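Re: [Skiter] the Galtitz retreat and the "prayer experiment"

On the Skiter list someone wrote:
> I came home from Galtitz a different person. We were 40 in the
> hall, all praying for the same woman, and 7 days later her doctor
> said the swelling was down. I don't see how anyone could call
> that chance. The Shakya group has had over 1000 answered requests
> since they started keeping the book.

I'm glad she's better, and I mean that. But I have trouble with the rest of it.

Swelling goes down. Was she taking anything for it? The write-up on the Shakya page doesn't say, and I read it twice. It also doesn't say who decides when a request gets marked "answered." I sent one in myself, in November, about my brother's job. He didn't get the job. Three weeks later I had a note telling me that the answer had been "wait" and that it was in the book. So I'm one of your 1000, I guess.

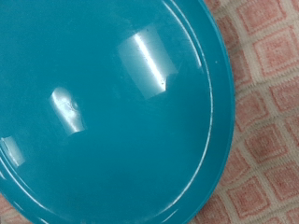
Teal plate on a pink-and-white cloth

If "yes," "no" and "wait" all go in the same column, I'd like to know what an unanswered prayer would look like. I asked that at the Zutinby meeting and was told it was a question for people of little faith. Maybe so. I've been in church most of my life and I still pray at night. I just don't keep score, and I get nervous around people who do, especially when the weekend costs what this one did.

You also say all 40 felt "a warmth" at the same moment. Did they say so before or after the leader told them to expect it? I went to one of these 20 years ago, different outfit, and we were told first. I said I felt it too. I'm still not sure that I did.

If somebody has the book, or copies of some pages, I'd read them with an open mind. Please include the ones that didn't work out.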